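Robotics & Automation > Home Builds > Arms and Hands
6 min read

Two-arm kitchen build: stay in sim or start on the bench?

hexbolt_9
I'm at the point where I have to pick and I'd like some opinions before I spend the rest of August on the wrong thing.

The build is a two-arm setup on a fixed torso post, going in my corner at the Stodia workshop. Arms are the Antoniuk kit, gray shells, black five-finger hands. The left arm is finished and wired. The right arm is waiting on a Brolis driver board to replace one I killed. All the control work so far has been in Tarkix, with the arms modeled over a kitchen counter. The job is plain: food goes onto a plate, arms get out of the way.

I have 1347 saved runs in the simulator. Last night I replayed 40 of them with a small amount of noise on the object positions and 3 failed, all on the right hand near the plate. It either brushes the rim on the way out or nudges what's already on the plate. I can't decide if that's a planning problem or the hand model.

silverfish
What does the right hand do after release? Straight up, or back the way it came?

hexbolt_9
Back the way it came. I never wrote a separate retreat.

silverfish
Then that's where I'd look first. The approach path was fine when the fingers were closed on something. Once they open they take up more room.

quarterturn
Do you have any views from the runs? Hard to say anything about clearance from a description.

hexbolt_9
Two from the head view.

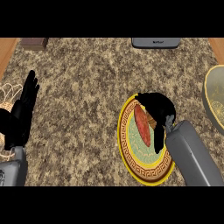
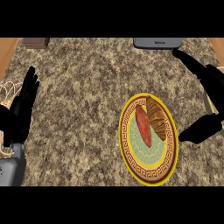 Same counter and same plate in both, left hand over by the basket.

The counter height is measured from the real one in the Stodia kitchen. The granite texture came with Tarkix and I left it alone. Plate is a stock model too, and I haven't checked its rim height against anything I own.

quarterturn
In the second one the croissant is touching the sweet potato and its lower tip is on the yellow rim. If your success check only asks whether the object is inside the plate outline, that passes. On a real plate I would call it half on. I'd tighten the check before touching the planner.

hexbolt_9
The check is exactly that, center of the object inside the outline. I can shrink the circle.

quarterturn
Shrink it to the green part and see how many of the old runs still count. You may find your failure rate is a lot worse than 3 in 40.

silverfish
Disagree on the order. A stricter check doesn't make the hand stop hitting the rim. Fix the retreat, then grade it harder. Otherwise you change two things and can't tell which one did it.

quarterturn
Changing the check doesn't change the motion at all. You can regrade the saved runs without running anything. It takes an evening.

silverfish
Fair, if the object poses were logged. Were they?

hexbolt_9
Poses yes, contact forces no. I turned contact logging off early on because the files were huge.

mudlark_cnc
I'm going to be the one who says get off the computer. I spent a whole winter in simulation on a single arm and the first day on the bench the cable bundle pulled the wrist off by enough to ruin every grasp. None of that was in my model. You have a working left arm. Bolt it down, put a plate and a potato in front of it, and learn something.

hexbolt_9
The failures are all on the right side though.

mudlark_cnc
Mirror the setup. Plate on the left, same motion flipped. The hand is the same part, isn't it?

hexbolt_9
Mirrored part, same joints. I hadn't thought of flipping it.

quarterturn
I don't agree with dropping the sim work while he waits for a board. It costs nothing to run overnight. But yes, flip it and try one arm on the bench in the daytime.

torque_spec
Small thing on the left arm. If it has no job while the right one is placing, park it lower and farther out. Mine used to hover in the open position and the finger servos got warm holding it there. Closed and resting on a foam block was better.

hexbolt_9
Good point, I don't have a rest pose at all. It stays wherever the last run left it.

silverfish
For the retreat: lift first, then open the rest of the way, then move sideways. Keep the lift short. If you go sideways before the fingertips are above the rim you'll clip it every time the noise goes the wrong way.

hexbolt_9
Did the regrade. With the circle cut down to the green area, 47 of the saved runs that used to pass now fail. Less than I expected. Nearly all of them are the second item going down, where the first one is already in the way.

quarterturn
So it needs to know where the first item ended up before it picks a spot for the second. Right now you're giving it a fixed target?

hexbolt_9
Fixed offset from the plate center, yes.

quarterturn
There's your problem.

silverfish
That's one problem. The retreat is the other.

hexbolt_9
Doing both, separately. Retreat first with the old target, then the target. Left arm goes on the bench at Stodia this month with the motion mirrored. I'll post the numbers in this thread.

mudlark_cnc
Use a cheap plate.

Comments

benchdog_2
Which version of Tarkix is this? The hands in mine load with the fingers reversed.

rivetgirl44
I have the same Antoniuk arms. Check the set screw on the wrist before you mirror anything, mine backed out.

ohm_alone
Would like to see the contact logging turned back on for even a few of the runs. The poses can't show you a light touch on the rim.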